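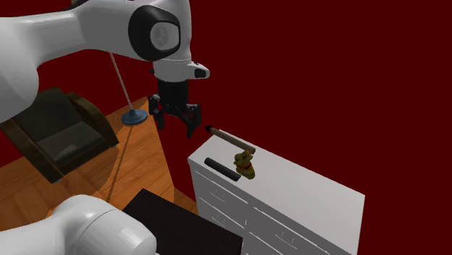

Posted by the recording secretary, Datutville Home and Shop Automation Group
Minutes, September meeting

The meeting opened at 7 p.m. in the library's back room with 13 members present. The August minutes were approved after one correction: the line saying the group "supports" the purchase of a tidying arm now reads "discussed."

Old business

The Cloritz trial. The hardware store on Olaniyan Street has finished its three-month trial of a shelf-facing machine from Cloritz. The store manager's letter was read out. The machine pulled cans forward well enough on straight shelves. It could not deal with bags of grout, anything hanging on a peg, or a customer standing in the aisle. The night clerk still walked every aisle before opening. The store will not renew. One member asked whether the clerk's hours went down during the trial. The letter doesn't say. The secretary will write back and ask.

New business

Bumidano simulation. The group looked at the dresser-top task that Bumidano has been working on in simulation: an arm and gripper over a white dresser with three things on it, a long thin brown stick with a black tip, a shorter black rod, and a small gold bunny with a red band around its neck. The job is to clear the top and put each thing where it belongs.

Discussion ran long. Several members felt the task was too kind to the machine. Half the dresser top is bare, and nobody's dresser at home looks like that. Others answered that the stick and the rod lie nearly side by side with the bunny between them at one end, and that picking up one without knocking the bunny over would be a fair test by itself. It was agreed that the bunny is the part to watch.

A member who cleans houses for a living said the lifting is the easy part of her day. The hard part is knowing what the owner wants kept out, what goes in which drawer, and what gets left alone. She asked whether the arm is expected to open the drawers. Bumidano's notes are silent on this. She also asked about dusting under things, and was told it is outside the task.

The claimed figure of 50 clean runs in a row was questioned. The notes don't say whether the objects were moved between runs. Until that is answered, the group will not repeat the figure in the newsletter.

Motion: that the group take no position on home tidying machines until it has watched one clear a real dresser, in a member's real bedroom, with no one resetting it. Carried, 12 in favor, one against. The member against asked it be recorded that people said the same about dishwashers. Another member asked it be recorded that she still rinses her plates first.

Action items

Secretary to write to the hardware store about clerk hours.
Secretary to ask Bumidano about the drawers and about object placement between runs.
Members willing to lend a dresser to sign the sheet by the door.

The meeting closed at 8:40 p.m.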